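# About Ondthorpe Film Desk

Ondthorpe Film Desk is a movie review site run by a small group of writers who pay for most of their own tickets. We cover new releases, home video and older films that are hard to find.

The site began as a printed sheet handed out in the lobby of the Fortin, a second-run theater with 2 screens and a popcorn machine older than either projector. When the Fortin closed one December, we moved the reviews online and kept going. The archive now holds more than 2,000 of them, including most of the early ones – typos and all.

## What we publish

Reviews run 300 words or longer. We don't give stars. Each review says what the film is, who made it and whether the writer would watch it again. Plot details past the first act go under a spoiler line.

We also run two regular features:

- **Manar**, a column on directors' first films, good or bad
- **Nimow**, our yearly list of 100 movies worth renting, updated every December

Crime dramas and thrillers get the most space, mainly because our writers like them. We're trying to cover more comedies and documentaries.

## How we work

Studios sometimes send us screeners. We say so at the top of the review when they do. They don't see the text before it goes up, and we don't run paid reviews. If we get a fact wrong, we fix it and add a note with the date.

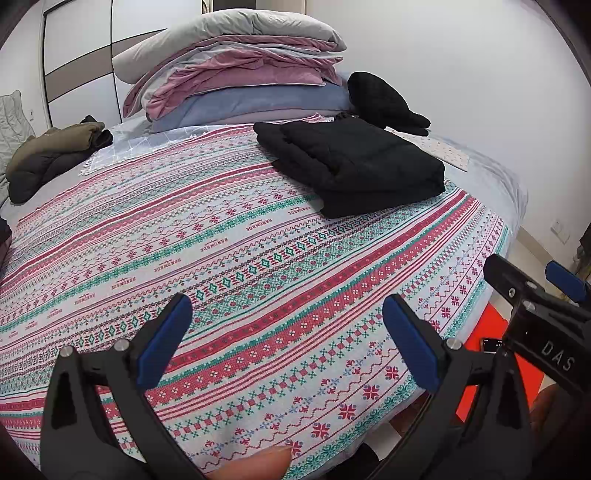

**Can I suggest a movie for you to review?**

Send the title and year through the contact form. We read every suggestion, but older films can take a few months – longer if there's no disc or stream available.

Page last updated June 3, 2024.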